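Town meeting or elected council for Granton? How did yours go

granton_reader
Posted September 30, 2022
Our charter review is asking whether to drop the open town meeting and go to an elected council. We have 1555 registered voters. At the February meeting 861 signed in, which was a record because the school bond was on the warrant. The year before it was closer to empty. I lean toward keeping the meeting but I'd like to hear from people who have lived under both.
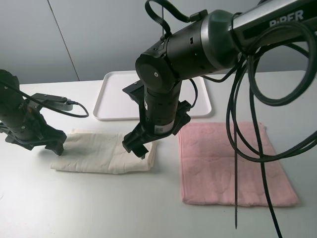
My main worry is that a council of seven would be the same seven people for 20 years. My neighbor says that's what we have now anyway, only without the election.

fokach
We switched. Budget gets read line by line now, which it never did on the floor. At the old meeting whoever could sit through four hours got to decide the last articles.

Dede Bonsu
I'd push back on that. The people who stayed four hours were the people who cared. Madison worried about crowds, fine, but he was writing about a republic of states and you have one road crew and a library.

fokach
People with small kids care too. They were home.

Reto Eberhard
I grew up in Mösli and we voted by show of hands in the gym. Everybody could see how you voted, including your boss. I would not go back to that. If you keep the meeting, at least put the money articles on a secret ballot.
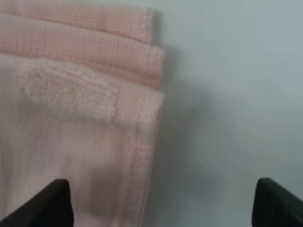

Also ask who sets the agenda. In my experience that matters more than who votes. With us it was 2 men and a typewriter.

granton_reader
Here the select board sets it, but a petition can add an article. Petitions have passed both times I remember. Does a council town usually keep that?

fokach
Ours did. You need more signatures than before, and the council can put its own version next to yours on the ballot. I don't love that part.

Dede Bonsu
So it's weaker. That is my point — you give up the floor and get a form to fill out.

Reto Eberhard
A form that 1228 people can vote on at the polls beats a floor that holds 300. We will not agree on this one.

granton_reader
Thanks, all. The draft goes to a hearing next. I'm going to ask for the secret ballot on money articles and see what they say about petitions.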